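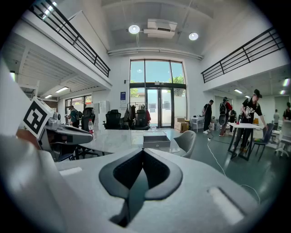

Thread on stain care for light stone-look tabletops, mostly what I learned running the surfaces bench at Koubek. Some of it contradicts the care cards. 1/13

First, find out what you own. A white top with gray veining can be real marble, quartz composite, sintered stone, printed laminate or painted glass. The care rules differ for every one of them. Look at the underside before you buy any product.

Underside check: real stone shows a sawn, dull face and the veining usually carries through the edge. Laminate shows a core board and a seam. Composite shows the same grain on both faces. If the underside is sealed or painted, go by the purchase paperwork.

Acid is the main problem for real marble. Lemon juice, vinegar, wine, cola, most bathroom cleaners. Calcium carbonate reacts and the polish goes dull. People call this a stain. It is an etch, and no cleaner will lift it.

Telling them apart: tilt your head until a lamp reflects in the spot. A stain is darker and the reflection stays sharp. An etch is lighter and the reflection goes fuzzy.

Oil stains on marble: baking soda and water, mixed to the thickness of peanut butter, spread past the edge of the mark, covered with plastic wrap, taped down, left overnight. Peel, let it dry fully, scrape with a plastic card. Repeat if needed. The second pass often does more than the first.

Do not use the same paste on glossy laminate. It won't pull anything out of a surface with no pores, and scrubbing it off leaves fine scratches that show under overhead light.

For laminate and glass: dish soap, warm water, microfiber, dry right after. That covers nearly everything. Ink comes off with rubbing alcohol on a cotton pad, 50 percent strength is enough. 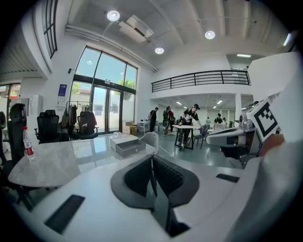 Round top, marble pattern, ceiling lights in the gloss.

Rings from bottles and glasses are usually mineral deposits left by hard water. On quartz or laminate, a cloth dampened with diluted white vinegar, one minute, then rinse. On real marble never vinegar - use a neutral stone cleaner and patience.

Sealers. A penetrating sealer slows absorption. It does nothing against etching. Test with a spoonful of water: if the stone darkens under it within ten minutes, reseal. We logged a Sisville top that passed this test 52 weeks after one coat, and an Avlow top that failed in October after going on in August. Same product, same bench.

Thoa Hầu asked whether melamine sponges are safe. They are a very fine abrasive. On a matte finish they leave shiny patches, on a glossy finish they leave dull ones. I keep them off anything I can't replace.

Polishing out an etch by hand: wet 500 grit only if you can feel the damage with a fingernail. Otherwise start with marble polishing powder and a damp felt pad. Work an area larger than the mark or you will see its outline afterward.

Correction from Tươi Kiều, who is right: the Kollasix cleaner I recommended last spring lists citric acid on the newer label. Fine on laminate, keep it away from marble. Check the back of the bottle you have. 13/13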